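Duveck 一時保管ロッカー Gratmont(証拠品・拾得物用、片面式/両面式)

夜間や休日に持ち込まれた品物を、保管担当者に引き継ぐまでのあいだ収めておくための鋼製ロッカーです。

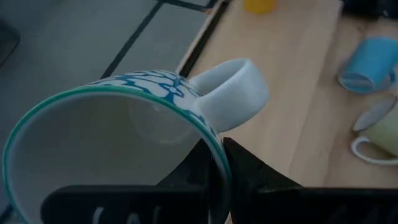

警察署、警備会社の営業所、鉄道や商業施設の警備室では、品物を受け取った人と保管庫の鍵を持つ人が違うのが普通です。受け取ったのが深夜であれば、担当者が出勤するまで品物はどこかに置いておかなければなりません。机の引き出しや当直室の棚に仮置きする運用では、その間に誰が触れることができたのかを後から説明できません。Gratmontは、この引き継ぎまでの時間を埋めるために作られた製品です。

製造元のDuveckは、警備・治安関連施設向けの収納設備を専門とするメーカーです。国内での販売、据え付け、保守はBrondevleyが行っています。

シェア 51

■ 基本の使い方

空いている区画の扉は解錠された状態になっています。品物を入れて扉を閉め、扉の中央にあるボタンを押し込むと錠がかかります。入れる側の人は鍵も暗証番号も使いません。一度かかった錠は、入れた本人にも開けられません。開けられるのは管理側の鍵を持つ人だけです。

封をした袋に預かり票を貼り、票の控えは扉の差し込み口から区画の中へ落とします。控えを入れ忘れたまま扉を閉めてしまった場合も、差し込み口は施錠後に使えますので、扉を開け直す必要はありません。差し込み口の内側には返し板があり、針金などで中の物を引き出すことはできない形になっています。

取り出しは、片面式では前面から管理鍵で、両面式では裏面の扉から行います。両面式は壁に埋め込んで据え付け、表側を当直室や廊下、裏側を保管庫に向けます。保管担当者は保管庫の中にいたまま品物を受け取ることができ、保管庫に人を入れる回数を減らせます。

取り出した後の区画は、管理側で錠を戻すまで閉まったままです。前の品物が残っていないか、こぼれや汚れがないかを確かめてから錠を戻してください。

■ 仕様

品名:一時保管ロッカー Gratmont
製造:Duveck
外形寸法:幅888mm × 高さ1455mm(脚部を含まず)
奥行:300mm(片面式)。両面式は壁の厚みに合わせて製作
質量:51kg(片面式、標準の区画構成、棚板を含む)
本体:冷間圧延鋼板、粉体塗装
扉:二重構造、内蝶番
錠:押しボタン式自動施錠、管理鍵による解錠
塗装色:ライトグレー、濃紺
設置:床置きまたは壁埋め込み。床置きの場合も壁への固定が必要です
電源:不要(記録ユニットを付ける場合のみ必要)

区画の大きさは小、中、大、縦長の四種類です。小は財布、携帯電話、鍵、封筒類、中は書類箱や靴、大は手提げかばんや衣類袋に向きます。縦長は傘、杖、工具など長さのあるもの用です。標準構成では小区画を上段に、大区画を下段に配置しています。注文時に配置の入れ替えができますが、縦長区画は左右どちらかの端に限ります。

■ 錠と鍵について

錠はすべて同じ管理鍵で開く設定で出荷します。区画ごとに鍵を分ける設定も選べますが、鍵の管理が煩雑になるため、あまりお勧めしていません。分ける必要があるのは、たとえば薬物や現金など特定の品目だけ別の担当者が扱う場合です。そのときは該当する区画だけを別鍵にし、扉の色を変えて注文される例が多くなっています。

管理鍵は二本付属します。追加の鍵は、登録された管理責任者からの書面による申し込みでのみ製作します。電話での申し込みや、鍵の写真を送っていただいての製作はお受けしていません。鍵を紛失したときは、鍵の追加ではなくシリンダーの交換になります。交換は現地で行い、ロッカー本体を動かす必要はありません。

非常時の解錠方法は、購入後に管理責任者へ直接お渡しする書面に記載しています。このページや取扱説明書には載せていません。

■ 記録ユニット Picard(別売)

Picardは、扉の開閉と施錠の時刻を区画ごとに残すための後付けユニットです。本体上部の空間に収まり、外からは見えません。記録するのは区画番号、動作の種類、時刻の三項目で、人を識別する機能はありません。誰が操作したかは、これまでどおり預かり票と帳簿で確認してください。職員証の読み取り機と組み合わせたいという要望を多くいただいていますが、現時点では対応していません。

記録は本体内に保存され、管理鍵で開ける蓋の中の端子から取り出します。無線機能はなく、ネットワークにも接続しません。停電時は内蔵電池で記録を続け、錠の動作は電源の有無に影響されません。時計のずれは毎年の点検時に合わせます。点検と点検のあいだに時刻を直した場合は、直す前後の時刻がどちらも記録に残ります。

■ オプション

・傾斜天板
上に物を置かれたくない場所で使います。高さが増しますので、天井の低い部屋では寸法をご確認ください。

・通気扉
湿った衣類などを預かることが多い施設向けです。通気孔の内側に細かい網が入ります。通気扉にしても乾燥を目的とした設備にはなりません。濡れた品物の長時間の保管には専用の乾燥庫をお使いください。

・樹脂トレー
区画の底に敷く取り外し式の受け皿です。中性洗剤で洗えます。次亜塩素酸系の薬剤を使った後は、水拭きをしてから区画に戻してください。濡れたまま戻すと、底板の塗装を傷めることがあります。

・台座
一番下の区画が低すぎると感じる場合に使います。床の清掃もしやすくなります。台座を使うときは、台座と床、台座と本体、本体と壁のすべてを固定します。

冷蔵区画はありません。検体など温度管理の必要なものを収める設備については、別にお問い合わせください。

■ 導入事例

警備会社の地域統括をしているRégis Courtoisさんの拠点では、商業施設で預かった拾得物の一時保管に片面式を使っています。以前は夜勤の責任者が鍵付きの事務机に入れ、翌朝の責任者に口頭で引き継いでいました。机の鍵は勤務者のあいだで共用だったため、預かり票の記載と中身が合わないとき、調べる範囲が広くなりすぎていたそうです。

「入れた後は自分でも開けられないと説明すると、最初は不便だと言われました。二週間もすると誰も言わなくなりました。夜勤の人間にとっては、疑われる余地がなくなるほうがありがたいわけです」

導入後に変えた点として、Courtoisさんは預かり票の書式を挙げています。区画番号の欄を一番上に移し、扉を閉める前に必ず書くようにしました。控えを落とし込んだ後で番号の書き漏れに気づくことがあったためです。

両面式を使っている施設で保管庫の管理を担当するNadège Lefèvreさんからは、壁の開口寸法について次のような意見をいただきました。図面どおりに開口を作ったものの、表側の壁に後から化粧板を張ったため、扉の枠が奥まってしまい、ボタンが押しにくくなったというものです。この件を受けて、据え付け説明書に仕上げ後の壁厚を書き込む欄を追加しました。改装の予定がある場合は、仕上げ材の厚みまで含めてお知らせください。

■ 据え付け

片面式は組み立て済みの状態で届きます。搬入には二名以上が必要です。エレベーターのない建物や、曲がりのある階段を通る場合は、事前に経路の幅をお知らせください。壁への固定金具は付属しますが、ボルトは壁の材質によって異なるため、下見の際に決めます。石こうボードだけの壁には固定できません。下地材の位置が分からないときは下見で調べます。

両面式は開口工事が先になります。開口工事は当社では行っていませんので、建物の管理者を通じて施工業者へご依頼ください。開口の図面は注文前でもお渡しできます。防火区画にあたる壁への埋め込みは、建物側の確認が済んでいることが条件です。

据え付け後、全区画の施錠と解錠を立ち会いで確認していただき、確認書に署名をいただいてから管理鍵をお渡しします。鍵を本体と一緒に送ることはありません。

■ 手入れと点検

扉の外側は乾いた布で拭いてください。手あかが目立つときは薄めた中性洗剤を使い、水気を残さないようにします。錠に油を差さないでください。市販の潤滑剤を吹き込むと内部にほこりが付き、ボタンの戻りが悪くなります。戻りが悪いと感じたら、その区画は使用を止め、扉に使用停止の札を差してご連絡ください。札は取扱説明書と同じ袋に入っています。

扉が閉まりきらないときは、中の袋の端が扉に挟まっていることがほとんどです。品物が大きすぎる場合に押し込んで閉めると、開けるときに袋が破れることがあります。一段大きい区画を使ってください。

年に一度の点検契約を用意しています。内容は錠の動作確認、蝶番の締め直し、固定ボルトの確認、差し込み口の返し板の確認、Picardの時計合わせです。年度末の点検は込み合います。3月をご希望の場合は早めにお申し込みください。

■ 納期と価格

標準構成の片面式は在庫からの出荷です。区画配置の変更、別鍵、通気扉を含むものは受注生産になります。両面式はすべて受注生産です。価格は構成と設置場所によって変わるため、見積書でお知らせしています。見積もりの際は、希望する構成、設置する階、搬入経路、壁の材質をお書き添えください。

官公庁向けの仕様書案、外形図、塗装見本は、所属と担当者名を明記のうえご請求ください。見本の返却は不要です。

旧型をお使いの方へ。旧型の扉と現行の扉は蝶番の位置が違うため、互いに取り替えることができません。シリンダーと樹脂トレーは共通です。Picardは旧型には取り付けられません。

コメント(4)

当直室担当
片面式を使っています。縦長の区画を左端にしたら、部屋の扉を開けたときにぶつかる位置でした。右にすればよかったです。注文前に部屋の扉の開く向きも見ておいたほうがいいと思います。

K.M.
小区画の内寸が知りたいです。A4の封筒は折らずに入りますか。

Brondevley 販売窓口
K.M.様 お問い合わせありがとうございます。小区画ではA4封筒は折らずに入りません。書類が多い場合は、上段の一部を中区画に替える構成をご検討ください。区画ごとの内寸表は外形図に付いていますので、ご請求いただければお送りします。

ビル警備9年目
ボタンを押したときの音が思ったより響きます。仮眠室の隣に置いているので、夜中に拾得物が届くと分かります。音を小さくする部品があれば追加で買いたいです。

お問い合わせ:Brondevley 設備販売窓口(受付 午前9時から午後5時まで)
© Duveck / Brondevley 無断転載を禁じます
ページの先頭へ戻る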